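Search the archive Enter keywords Go

Tulora Members' List - Stores and Clothing

Subject: Re: Sorting of returned caps before the winter issue
From: Marijke Van Loon
Date: 15/12/2022

Dear members,

I refer to the message from Lotte Jansen, quoted in part below, and thank her for raising the matter before the store closes for the holidays.

> The Isisa branch has sent back 36 caps in one sack, the blue and the grey
> mixed together. Are we to sort them by colour or by size? The Segers list
> gives only the size, and I do not wish to do the work twice.
> Lotte Jansen

Caps are to be sorted by colour first. The clear container is for dark blue and navy caps, and the yellow tray is for grey ones. Size may be left until the labels have been read, as several are worn and need to be held up to the light. 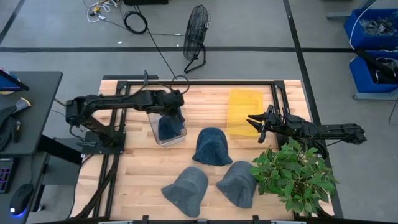

Members are asked not to press one cap inside another. It saves space, but the crowns lose their shape and the brims take a crease that steaming does not always remove. Please lay each cap out on the table, brush it, and look at the inside band before it goes into its container. A cap with a torn band should be kept apart and entered on the repair sheet - the sheet is on the inside of the cupboard door.

As to quantities, the Plirar branch has asked for 600 caps for the spring season, which we cannot supply from returns alone. An order for new stock will be placed once the sorting is complete. No branch may draw more than six caps from the returns without writing to me first.

Denim caps count as dark blue for this purpose. The question has been put to me 3 times this month and I should be glad to consider it settled.

Yours faithfully,
Marijke Van Loon
Stores and Clothing, Tulora

Filed under: Clothing store, Returns, Notices to branches

Recent messages in this list
Repair sheet: new column for inside bands
Keys to the store cupboard
Re: Washing instructions for canvas aprons
Segers list, corrected sizes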